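Nov 22, 2021
Dye bench, Burport

Second round of madder baths today, and I'm a lot happier than I was after the first! Writing this up before I forget which jar was which (again).

The recipe is the same Tuominen one we've been using, alum mordant, slow heat, no boiling, but I switched the water. Last round was straight from the tap and everything came out brick orange, which is pretty if you want brick orange. I wanted pink. So this time I used the rainwater from the barrel behind the shed, strained twice through an old pillowcase, and the test skeins came up so much cleaner. There's still a bit of brown in the last one out of the pot, but I got distracted by the phone and let the heat creep up, so that one's on me.

Weighed out 857 grams of dry wool in total, split over 8 skeins. The mordant pot was too full, honest mistake, and I had to lift things around with the long spoon the whole time so nothing sat folded in one place. Next time I'm doing it in two goes. Skein number 3 has a pale stripe where the tie was too tight. Cempaka Hidayat says to tie in loose figure eights with cotton, and I know she's right because she told me that back in February and I wrote it on the wall and then put a shelf in front of it.

Exhaust bath: I kept it and threw in the leftover Storden lambswool just to see. Very soft peach, nearly nothing in daylight, but it might be nice next to the stronger ones in a hat. I'd like to try a pinch of chalk in the next exhaust, only a pinch, and keep a sample from before and after on the same card so we can compare them properly.

Oh, and the Utier scale is drifting. It read fine with the big weight on and then wandered off when I put the small alum dish on it, so I changed the battery and did the small stuff over. If you use it, let it warm up first and tare it every single time. I've put the brass check weight in the drawer under it (the one that sticks, lift and pull).

Still to do: wash out the pots, label the skeins with the waterproof tags, order more alum. We're on the last 1,000 gram bag and I want to get through the whole weld batch before the holidays. I also need to find the good strainer, so if it's at your house, please bring it back! 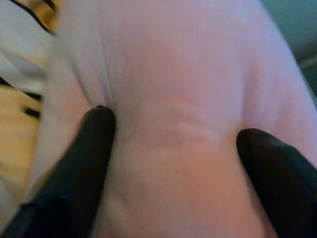
Forgot to say, the rainwater barrel is nearly down to the tap now, so leave what's in there for the next madder pot and use the hose for rinsing.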